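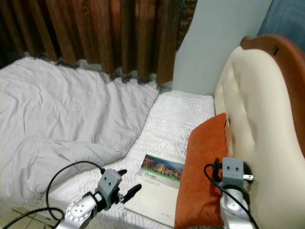
Dexter Rivera objected, on reading our first coding sheet, that a promise of confidentiality on a website should be taken at face value until there is some evidence that it was broken. A company that says "strictly" has said something, in his view, and researchers who treat the word as decoration are putting their own habits of reading in place of the text. We take the objection seriously and return to it below. We do not think it survives a close look at the notices.

4.2 What the promise covers

The sample holds 722 privacy notices, first copied in August and copied again on September 5, 2020. From these we pulled 1,524 sentences in which a site operator promises to keep something private, confidential, secure or safe. For each sentence we asked who makes the promise, what it covers, and what a visitor could do if it were broken. The third question is the one that matters to a visitor, and it is the one the notices handle worst.

Take Drisach, whose notice says that all personal information is "held in the strictest confidence." Two paragraphs later the same notice allows sharing with "partners who help us serve you better." No partner is named and no kind of partner is ruled out. We are unable to say what the first sentence forbids once the second has been read. It may forbid something. A lawyer for Drisach could perhaps tell us what, but the notice is addressed to visitors, and visitors do not arrive with one.

Bresis does better on paper. It lists the categories of data it collects and says how long each is kept. Yet the list ends with "other information you choose to provide," and the storage period for that last category is "as long as needed." We coded this as an open clause. An earlier reader of our coding sheet called the label unfair to Bresis, on the grounds that no list can be complete. That is true, and it is also a reason to be careful with the word "complete," which Bresis uses in its opening line.

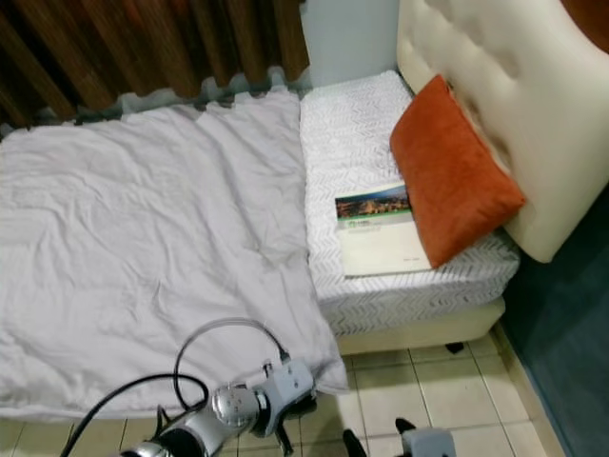 Figure 3. White duvet and exposed quilted mattress.

A second pattern concerns the word "voluntary." Many notices state that anything submitted through the site is submitted voluntarily, and place this near the top, before the reader has learned what is collected. The word does a good deal of work there. On the Lahlou site a visitor cannot see prices without entering an email address and a phone number, and the notice describes both as voluntary. In a thin sense they are: one can leave. We doubt that most people who use the word in daily life would accept that sense, and we found nothing in the notice to suggest that Lahlou had considered any other.

Earlier work on notices has often measured length and reading level, and has advised that shorter and plainer is better. We are not convinced. The Drullent notice is short, friendly and easy to read. It also says almost nothing. "We respect your privacy and always will" scores well on every reading test we know of, and commits the company to no act that anyone could check. If plain language is the goal, Drullent has reached it, and its visitors know as little as before. The longer notices at least leave a trail – a named category here, a contact address there – that a stubborn reader can follow.

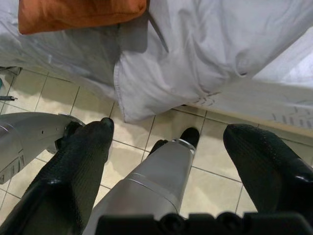 Definitions of personal information were the weakest part of the notices as a group. Most give a list: name, address, email, phone, sometimes payment details. Whatever falls outside the list is then called "non-personal" and may be used freely. The line is drawn by type of field, with no thought for what a given person might recognize. An orange pillow on white bedding, with a pale beige tiled floor below, holds no name and no address, and anyone who has slept in that room might still know it at once. Under the Drisach definition an uploaded picture of it would be non-personal. Under the Bresis definition it would be "other information," kept as long as needed. The Lahlou and Drullent notices do not say.

To test our coding, two of us read 20 of the notices again without looking at the first set of marks. Agreement was good on who makes the promise and fair on what it covers. On remedies it was close to perfect, which should not be counted in our favor: when a notice offers no remedy, there is little for two readers to disagree over.

Back to Rivera's objection. He is right that we hold no evidence of a broken promise by any of the sites, and this section makes no such claim. Our point is narrower. For a promise to be broken there must be some act that would break it, and in most of the 1,524 sentences we could not name one. Rivera replied that the courts might. Perhaps so – we have not studied court decisions, and a reader who wants to know how such sentences fare before a judge will need a different paper.

Two limits should be noted. All of the notices were in English, and we read only the page linked from the footer of each site, so a fuller policy kept elsewhere would have been missed. We also took each notice as published and did not ask the operators what they meant. Some would surely have told us that they meant well.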